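Progress report, second period – Handling rules for shared tabletop cells
Prepared for Zultura by Gediminas Priedītis, Ulport site 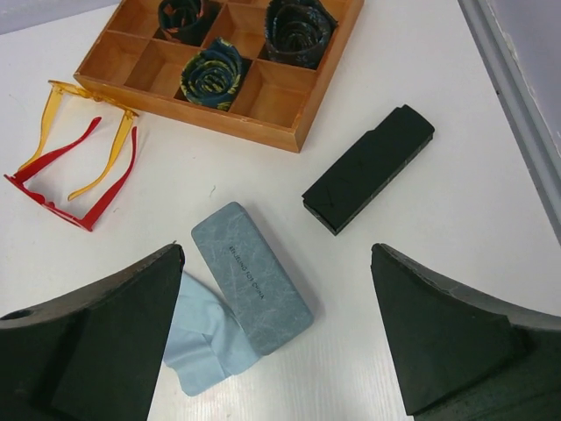 Short version: rules draft is at version three, both cells are working to it, logging is behind. Details below, sorry for the note form, the review call is at 4 and I want this in before then.

Done this period
Speed and force. Arm speed near people now capped in the controller, so an operator can't raise it from the pendant. Grip force limit set at 60 percent of rated for anything hard-shelled, 50 for cloth and soft goods. Both numbers live in one config file, signed off by me and the Evix side. No local copies. We had three local copies in December, all different.

Work items. Small personal accessories for now – ties, eyeglass frames, cases, cleaning cloths. Rule 7 (item condition) rewritten: scuffed or nicked is OK, cracked or splintered goes out of the set. Old wording said "good condition" and every shift read it differently.

Start-of-shift check. One page. Fingers, fasteners, cable strain relief, e-stop, table edge clear. Operator initials, second person initials. Takes a few minutes. The Jõgi cell was skipping the second initials on late shifts, has been fixed by moving the handover up.

Runs. 2,205 logged against a target of 2,000. Good, but see next section.

Not done
Incident log. Stops are recorded but the reason field is blank far too often. A stop with no reason is no use to us or to you. From next period a blank reason blocks the next run. Operators were told, some grumbling.

Finger wear limit. We still judge wear by eye. Need a proper gauge and a written limit for when a finger gets replaced. Evix promised a drawing, I have chased it twice.

Overlapping items. Rule 11 says one item per grasp, but gives no guidance when things are tangled or resting on eachother. Current practice is stop and let the operator separate them, arm paused, hands in only after the light goes amber. Want that in the text before version four.

Money
On plan. Underspend on training, will be used up by the refresher.

Need from you
Comments on rules 7 and 11, tracked in the file please – not by email. A yes or no on buying the wear gauge from the equipment line. And a name at Zultura who can recieve incident reports when I am out.

Next report same format, with the stop reasons tabulated.

G.P.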